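Last updated: Feb 13, 2022

The water situation

I have lived in this apartment for long enough to have opinions about the faucet. The water in Vornisside is safe, the city mails out a leaflet every spring that says so, and I believe the leaflet. It also tastes like somebody rinsed a bicycle in it. You get used to it in coffee. You get used to it in soup. You do not get used to it at three in the afternoon, plain, at room temperature, when you are trying to be the kind of person who drinks water.

So over the years I have bought solutions.

The first was a filter pitcher, which lived in the fridge door until the fridge door gave up. The shelf came down one morning and took the mustard with it. I replaced the shelf, which cost more than the pitcher, and then kept the pitcher on the counter, where it grew a faint green collar and had to be scrubbed with a toothbrush. I scrubbed it twice. Then I started telling people I preferred tap.

The second was a 700 ml steel bottle from Londetti, bought in May during a brief period of self-respect. It has a lid with a loop, and under the lid a second lid, and under the second lid a straw that folds. The straw has a valve. The valve has a little gasket, and if you wash the gasket and put it back upside down the bottle will empty itself into your bag over the course of a bus ride, which is how I lost a library book and the use of one pocket. I still have the bottle. It's in the cabinet over the stove with the fondue set. You cannot see into it, so you never know how much you've had, and you can't get a hand down it, so you never know what's living at the bottom. I sniffed it last week and put the lid back on. Both lids.

There was also a glass carafe with a wooden stopper. The stopper swelled. I don't want to talk about the carafe.

What I do now is buy water in plastic bottles by the case, like a person preparing for a storm, and pour it into a mug. I know. I have had the lecture, and I have given the lecture, to other people, in this kitchen, holding the steel bottle. I am not proposing this as a way to live. I'm reporting what happens here.

The case comes from Haddadin, the grocery at the bottom of the hill, where a shelf of imported things runs along the back wall behind the brooms. Most of it is noodles and candy, and then there's the water, the small bottles with the red and white labels. I can't read most of the label. I can read "SPRING" and I can read "550ml", and between them those two tell me everything I need. Mine come with a little white sticker on the front, stuck on the label sideways, that a neighbor's kid translated for me as something like "bulk pack". So the bottle itself is telling me I bought too many.

My last case had 23 in it. It is supposed to have one more than that, and I only know because there was a gap in the corner the exact shape of a bottle, and the shrink wrap had sagged into it like a cheek with a missing tooth. I thought about taking it back. Then I thought about carrying it down the stairs, along the hill, up to the register and through a conversation, and then carrying a different one home. I kept the one I had. Somewhere between the spring and the broom aisle somebody was thirsty, and good for them.

Now the bottle itself. It is thin. It is so thin that if you hold it with the confidence you'd use on a jar it folds at the waist and gives you a wet sleeve. You have to pick it up like an egg, and you have to pick it up by the label, where the paper or whatever it is gives your fingers something to believe in. Up at the shoulder there are ridges, which I suppose are meant to help. And you have to loosen the cap with one hand while the other hand isn't really gripping at all, just being nearby.

Then the cap comes off and leaves its ring behind. This is the part I have thought about too much. The red ring stays down there on the neck, a bit loose, going around and around, doing nothing. Its job was to prove that I was the first one in, and it did that in half a second and now it's retired and living on the bottle. I used to cut them off with the kitchen scissors before recycling, because I read somewhere that you should, and then I read somewhere else that you shouldn't, and I stopped reading. The cap meanwhile is gone. I put it down and it's gone. I found one in the butter dish in January. There is a drawer in this kitchen with a number of caps in it and I could not tell you which bottle any of them belongs to, although of course they'd all fit, so I don't know why it bothers me.

As for the mug. I tried drinking straight from the bottle and it makes me feel like I'm at a bus station. Also the noise, the crackle it makes when it sucks itself in, is not a noise I want to make on a work call. So it goes into a mug, and the mug is a good one. It's a Clindach, or at least it was sold to me in a Clindach box at a sidewalk sale in a heap of other people's boxes. Smoky gray, see-through, all flat sides and corners, with a square handle that looks as if it was designed by someone who had only heard about hands. I was sure I'd hate the handle. I've come around. Your fingers go in flat, like into a mail slot, and then they stay there. The one bad thing is that it makes every drink look the same color as the weather. Orange juice in that mug is a sad business. Water, though, looks expensive in it. Water looks like you should be sipping it while a string quartet tunes up.

It holds 310 ml, and I know that from standing at the sink with the measuring cup after getting annoyed. Here is what annoyed me. One bottle is 550. One mug is 310. So you pour a full mug, right up to where it's dangerous, and what's left in the bottle is not a second mug. It's a second mug that someone has already started. Every time. I drink the first one, I go back, I pour, and I get this stingy two-thirds and then a drip. If I open another bottle to top it off then I have an open bottle, and the cap is in the butter. I tried splitting it, two even pours, and then neither one is a full mug and I feel cheated twice.

My solution was to stop filling it. I pour until it looks like enough and I walk away. It has taken me most of a winter to get there, and I am aware that there are people who do this naturally, as children, without a measuring cup.

The other rule is distance. The bottle goes on one side of the table and the mug goes on the other, with a good stretch of tabletop in between. This is a white table and it shows everything - crumbs, pen, the ring from a bowl - and it sits on a floor that slopes, as do all the floors on this street. Put a light tall bottle next to a heavy low mug, reach across for the mug, and your elbow will find the bottle. Mine did it around 4 times before I saw a pattern. The mug doesn't move. The mug is thick at the bottom and could hold a door. The bottle goes over if you talk near it. So they're kept apart, like cousins at a wedding, and I reach left for one and right for the other and pretend this was always my system.

I did consider a tray. Then I remembered the pitcher, and the loop, and the gasket, and the carafe I'm not talking about, and I thought no, that is precisely how it starts. You buy a tray and then the tray needs a mat. I am holding the line at one mug.

The faucet, for the record, still gets the plants and the pasta. The plants haven't said anything. I do fill the kettle from it, and once a month I pour vinegar in and watch the gray stuff let go of the bottom, and I think about the leaflet.

I'm down to the last row of the case, so there'll be a trip to the bottom of the hill soon. I'll check the corners this time before I pay. I probably won't do anything about it, but I'll check.
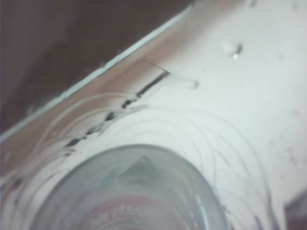
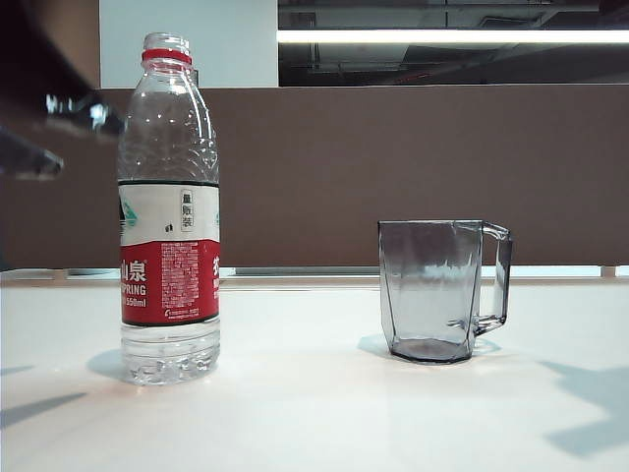 A reader writes in to say that I have the whole thing backward, that you pour the small one first. Two-thirds of a mug, drink it, and then the full one is waiting for you and the afternoon goes uphill. The same reader has lived in Vornisside through two sets of pipes, says the old ones tasted worse, and wants to know whether I'm using the steel bottle, because if it's only sitting over the stove they'd take it, both lids, gasket included.

It's yours. Bring a bag you don't care about.

Write to me through the contact page | Text and photos copyright the author | Back to top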